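Home Posts About Contact

Sat 10 August
by Bernardo Magalhães

I gave up the flat in Vinby in March and have been living out of one room since. It measures 46 paces from the bus stop, and the rent is paid six months ahead. I sold the bed and the big table, and 2 boxes of books went to Pappas, the second-hand shop by the station. They gave me 194 for the lot.

I don't miss much of it. A good seat matters more to me than a sofa, and a brown tub chair suits a small room well. 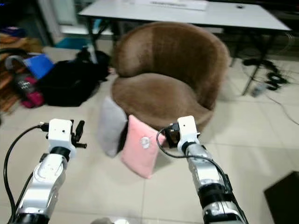
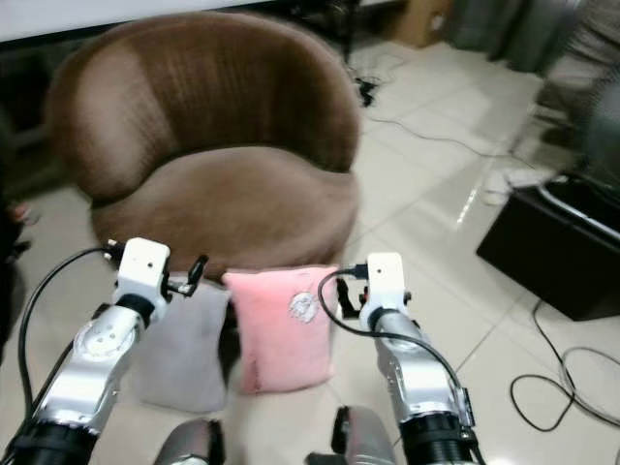 The kitchen is shared, so I cook early. Rice keeps for a day, soup for longer. I still need a decent lamp and somewhere to dry shirts. The lease runs out next March and I haven't decided whether to renew.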